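Uvbridge > Around the House > Galleries > Clear Bins and Boxes

Latest Galleries Kitchen Desk Closet Letters

Search galleries Enter a word Go

Clear Bins and Boxes: A Gallery of See-Through Storage

I love a clear box. I love them in the fridge, I love them under the sink, and I especially love them on a craft table where every single thing you own is smaller than a button. You glance over, you see the washi tape, you go and get the washi tape. No lids to lift, no labels to peel off when you change your mind in April (and I always change my mind in April).

This gallery started with my own pantry shelf and grew once people began writing in about theirs. Jad Saliba keeps all his tea in clear bins, sorted by how late in the day he's allowed to drink it. Sawsan Salameh sent a long and wonderful letter about seed packets. So the page has turned into a bit of a celebration, and I'm very happy about that!

The ribbed ones are my favorites. Smooth clear plastic is lovely on day one, but those fine vertical lines up the walls do something so pretty with an overhead light, and you still get the color of whatever is underneath coming through. On a pale wooden table it's just gorgeous. And I'm a complete fool for a front with a wide V dipping down from the rim — it makes a tall, squarish box feel open and friendly, like it wants you to reach in.
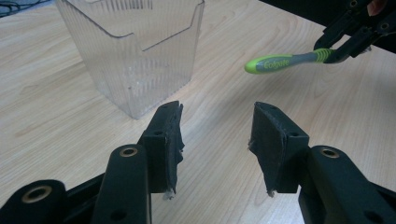 Vira Ostapchuk wrote to say that she's with me on the dipped front but would never use one for anything that rolls. She tried it with bouncy balls in her kids' room and was finding them under the radiator for weeks. Her dipped boxes now hold envelopes, folded dishcloths and paper napkins, all standing on edge, and she says the low front makes flipping through them a joy. She also wants it known that she washes hers by hand with a soft cloth, never the scrubby side of the sponge.

Good advice, all of it, and I've already moved my napkins. They look fantastic! I'd add recipe cards to her list, and sheet music cut down to half size, and those little paper bags of spices that slump over the second you let go of them. Tall boxes are so good with slumpers.

Next up will be drawer trays, which I have even more feelings about. If you have a drawer you're proud of, or one you're a little bit scared of, write in and tell me what lives in it — I read every letter, usually twice.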